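Resetting the bedroom cell after the Furton update
18 Jun 2021

The Skakomeck base would not come up cleanly in the simulated bedroom after I moved it to the new Furton build. Start poses drifted and the first drive command was ignored. I went back to the far start and set the yaw again from the line where the side wall meets the floor, bed and dresser both in view.
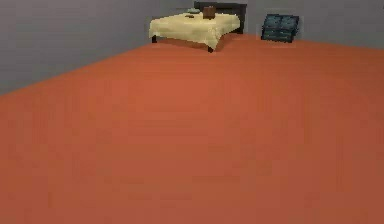 Štěpánek wrote that the yaw offset should be cleared before the pose is loaded, or the old value is added twice. I had been doing it the other way round. With the order swapped, the base held its heading over 100 resets.

Next was the head tilt. The second pose is nearer the bed, and the small brown box on the cover is the thing I aim at. Tilt zero is now 2,438 counts on the encoder model. The old file had 3,275, copied from another arm.
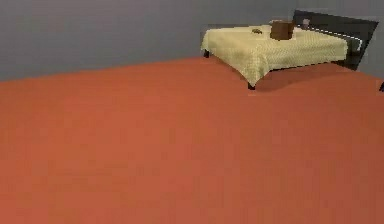
Are you keeping the joint limits in the same file? Gristley asked this under the last post. No, they sit in their own file, and I reload them after every change of zero.

Last check is the wooden cabinet against the wall, looking down on the bare top. Contact margin is set to 2 mm there.
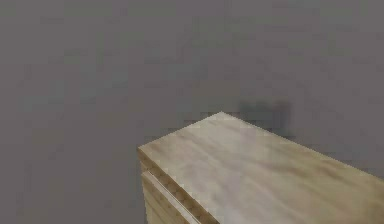 A reader suggests dropping the margin to nothing and letting the solver cope. I tried that in September and the fingers chattered on every touch. The margin stays, and the wrist damping gets looked at next.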